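Television Holiday Specials, Session 2
Notes by Thắng Mai

Today we look at how a half-hour special is built, and why families return to the same one each year. Please watch the Cladby puppet special before the next class. It is 29 minutes long with the songs.
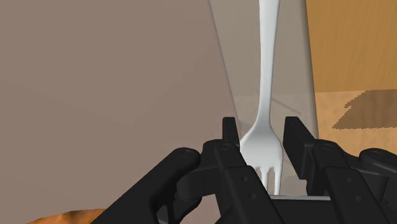 Stop-motion specials depend on props, and a prop must be clear to a small child in one second. In the dinner scene of the Cladby film, the father taps his glass and the whole table becomes quiet. A white fork in a see-through container is easy to recognize from the long handle alone, even when the tines are partly hidden. Puppet makers use the same rule, so they make handles long and shapes simple.

The second special on our list is Surnov's "The Late Guest." The story is short: a family keeps one chair for a visitor, and the visitor comes after the meal. Notice how long the director waits before the first song.

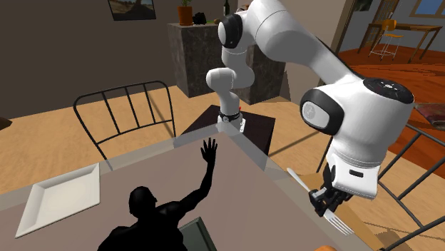
Robot arm with a fork, and a dark figure seated at the table.

For your viewing journal, write down these points:

1. The minute when the main problem is first spoken.

2. Every song, and which character sings it. Up to 17 lines is enough.

3. One object that comes back in the last scene.

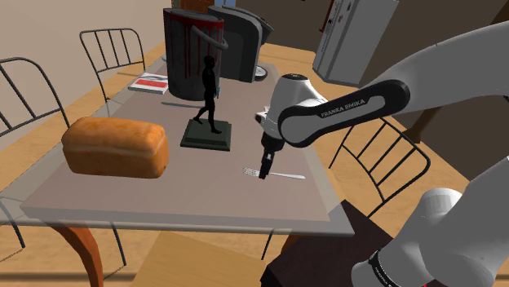

4. The narrator's first and last sentence.

Reading: Amaral, chapter 2, on repeats and family habits. Journals are due Sat 27 June.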